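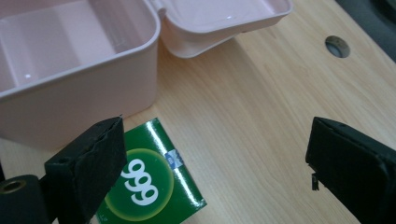 October, 2:15 pm

Batch 7 is in. The folder says 870 demos of "put the box in the container." My own count of ones I'd train on is lower, and I'm not going to write a number here until I've gone through them twice.

Cluvis wants to merge this with the Brarkbridge set and start a run tonight. I don't see why. Last time we merged early, the success rate on the Zivon arm went up in the report and stayed put on the bench. More data, same misses. The policy still closes too soon on small flat items, then carries nothing to the drop point with great confidence.

My guess is that we're all too good at the task by now. Every demo starts with the hand lined up, so the model never sees a bad approach being fixed. Asked for 8 messy starts per session. Got 2, and both look pretty tidy to me.
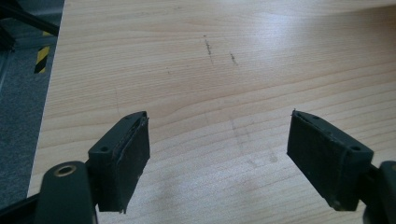

Pads are my other complaint. The Mancuso notes treat them as constant across batches, and I doubt anybody checked. The left one is frayed along its lower edge, with a thin flap hanging down, and by the tip it lifts a little from the plastic. A grasp near that edge can't be the same grasp we recorded with new pads. Also not happy with the glare at the upper right of the table – the wood grain nearly goes to white there, and the tracker likes having grain to hold on to. Could be nothing. I'd still like drift numbers by table region before someone tells me it's nothing.

To do:
Swap both pads, log the change in the batch header.
Replay the worst drift cases with the blinds down.
Hold the merge. If Cluvis runs it anyway, keep batch 7 as a separate split so we can pull it back out.

4:40 pm. Pads not swapped yet, spares are in the other building. Merge is on hold until morning.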